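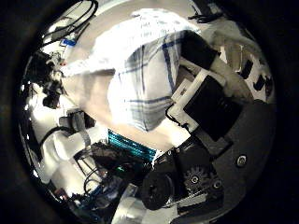
Midemer short-sleeved check shirt, reviewed by Naveen Agarwal

I bought this in June for work and have worn it most weeks since. It is white with a blue plaid pattern, thin navy and pale blue stripes crossing in a grid, and it looks smarter than it cost. I spend much of the day bent over a bench, so I wanted something that would stay tucked in and leave my arms free.

The back is long enough. I can lean right forward and reach across without it riding up, which my old Joshi shirts never managed. The shoulders are cut with a bit of room and the sleeves stop well above the elbow.

Washing is easy. It has been through at 40 with everything else and the navy has not run into the white. It does need ironing – if you hang it up damp you can get away with just the collar.

Two complaints. The second button came loose after 13 washes and I had to sew it back on. The white also shows every mark, and grease needs treating the same evening or it stays.

Sizing is slightly generous. Kanchan Kashyap ordered the same one for her husband and swapped it for a size down, and Midemer sent the replacement without charging postage.

Four stars. I have ordered a second in the same check.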